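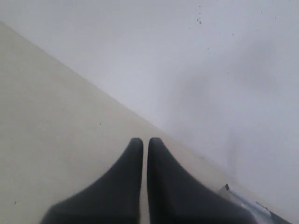 Subject: Re: [prernum-data] How many takes before a first training run?
List: prernum-data
Time: 4:40 PM

Replying to the message from this morning, with the relevant part kept below.

> We are planning a paper cutting task for Prernum and have budgeted 300
> demonstrations. Is that enough to start training, or should we wait
> until we have more? Also, do you keep the start position the same in
> every take? Our operators want to put the cutter back on tape marks
> each time because it's faster.

300 is enough to start. We trained our first version on 48 and it was poor, but it told us what to fix before we had spent the operators' time on the rest. I would train early on whatever you have, look at where it fails, and change the collection plan while it can still be changed.

On the tape marks, I would leave them off. Our first batch was collected that way and the policy learned the marks. Move the cutter a hand's width and it reached for the old spot.

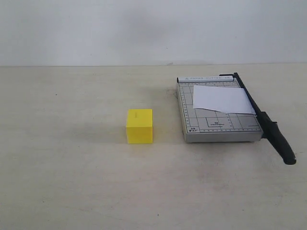
Start positions are now drawn from a list that the operator reads before each take. The list says where the cutter goes, which way it faces, and where the weight goes. The weight is a yellow block that should end up on the sheet, so it starts beside the cutter, sometimes on the left with a gap between them and sometimes farther off. The arm is also on the list. A take can begin with it lowered, close to the base, and the sheet already lying on the grid, and that has to be logged as a different start from arm up. We mixed the two under one label for a while and had to go back through everything by hand.

The rest of your questions are mostly covered by the notes we keep in the Juvora folder. I am pasting the part on resets and wrist views, since the folder is not open to the list.

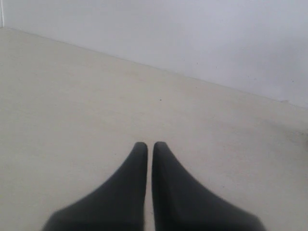 Tzanetos, September

Begin recording before the cutter is in the wrist view. Earlier takes all began with the cutter in sight, and the policy had no idea what to do when it wasn't. The approach is part of the task.

Fingers start closed or nearly closed, nothing held. If an operator starts with them wide open, stop and redo the take.

Change the approach angle between takes. Six takes per layout, then a new layout from the list.

Do not wipe specks off the surface in the middle of a layout. Clean between layouts if you want to.

Mark a failed take as failed and keep it. Do not delete it. If the block slips and the operator recovers, that is a good take and should be marked "recovered".

End of notes. The last item caused some argument on our side. The recovered takes look messy and people want to throw them out – but they were the ones that made the most difference when we added them back in.
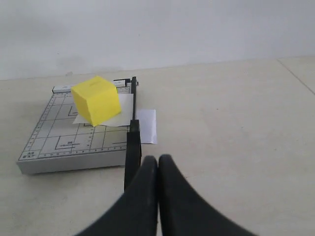 The same goes for sheets that go on crooked. We used to square up the paper by hand before the block was placed, and the policy then stalled on any sheet that wasn't square. Now the operator leaves it as it lands unless it has missed the cutter altogether.

One thing I can't answer is whether any of this carries over to a larger cutter. We have only used the small one. The Wuneo people said they would try it on theirs and post here, but I haven't seen anything yet.

If you send me your label sheet I can check it against ours. It would be useful to have the same names for the stages, so the two sets can be merged later – at present ours are "approach", "place", "press" and "clear". "Clear" means the fingers are away from the arm and the recording can stop.

> Last thing, do you collect with blades fitted?

Only when someone is standing at the stop button. Most of ours were done with the blade taped over.

Juvora bench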